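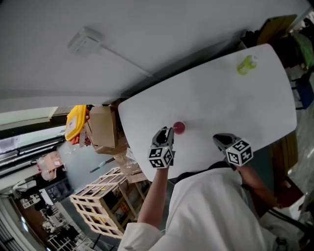 Tapley handheld gripper set: data card and house rules

Read me first, please. I've tried to keep this short and failed, but the rules further down are the bit that matters if you're going to record anything new or merge your own episodes with ours.

What's in it

Tapley is a set of tabletop episodes recorded with a pair of handheld grippers, one in each hand, no robot arm involved. Each gripper carries a cube printed with markers so we can work out where it is. There are 1515 episodes in the current release. Of those, 1375 are in the main folder and the other 140 are in a folder called second_look, where the tracking is fine but one of us wasn't happy with the labels. Use them if you like! Just don't mix them in without saying so.

Most episodes are pick, place, hand over or tidy away, with small household things on a white table. I did the bulk of the recording at our Brandale room and İlker Bayram did the rest at Fludetport. The two rooms have different lights and different amounts of stuff lying about, and we've left both as they are.

Files

episodes/ – one folder per episode, numbered from 0001
second_look/ – same layout, see above
calib/ – one calibration per recording session
labels.csv – episode number, site, task sentence, outcome
CHANGES.txt – what moved between releases, Defne keeps this one

Outcome is one of done, partly or failed. Failed episodes stay in. I feel quite strongly about this (ask Defne Aksoy, who has had to listen to me). If you only want clean ones, filter on the outcome column.

Rules for recording

1. Calibrate at the start of every session, and again if a gripper gets dropped or a cube gets knocked. A cube that has shifted by a couple of millimetres looks perfectly fine to the eye and ruins everything after it.

2. Start with both jaws open and both cubes in view of the camera. Hold still for a slow count of two, then go.

3. Only the task objects on the tabletop. Mugs, phones and the tape measure go somewhere else. The rest of the room can be as messy as it likes.

4. Keep your sleeves off the markers. Long sleeves are fine if the cuffs stay put, otherwise roll them up.

5. Move at the speed you'd use at home. Everyone speeds up after the first hour or so and you can see it in the data, so take a break. Our limit is 300 episodes per person per week and I'd rather you came in under it.

6. If you fumble, carry on and finish the task if you can. Mark it partly or failed afterwards. Please don't quietly record it again and bin the first go.

7. Write the task sentence before you record, in plain words. "Put the red thing next to the bottle" is good. "Manipulation 4b" is not, and yes, I have had to fix a few of those.

8. Resting a jaw on the table edge is allowed. Pushing down hard on it isn't – the fingers bend and the width reading goes off.

People in the recordings

Anyone who might turn up in view has to have agreed beforehand, and that includes people just passing through to fetch something. If somebody changes their mind, the episode comes out at the next release and the number isn't used again. That's why there are gaps in the numbering, so please don't write a loader that assumes they run straight through.

No post, screens or name badges on show. Check before you start, it's much quicker than blurring later.

Known problems

Episode 530 has left and right swapped in the tracking. I've fixed it twice and it has come back twice, so for now just skip it.

The Fludetport episodes from October use the older finger pads. Grip widths read slightly narrow compared with everything else. There's a note in the calib folder for those sessions.

Shiny objects are thin on the ground, and almost everything is done by right-handed people. I wouldn't use this set on its own to say anything about left-handed use.

Adding your own

Run the Groltum checker over your folder first. It looks for missing calibration, lost markers and empty task sentences. Warnings are all right if you explain them in the notes, errors aren't. Then send it to İlker if it was recorded at Fludetport and to me for anything else. One of us watches every new episode the whole way through, which takes a while, so do chase us if it's gone quiet.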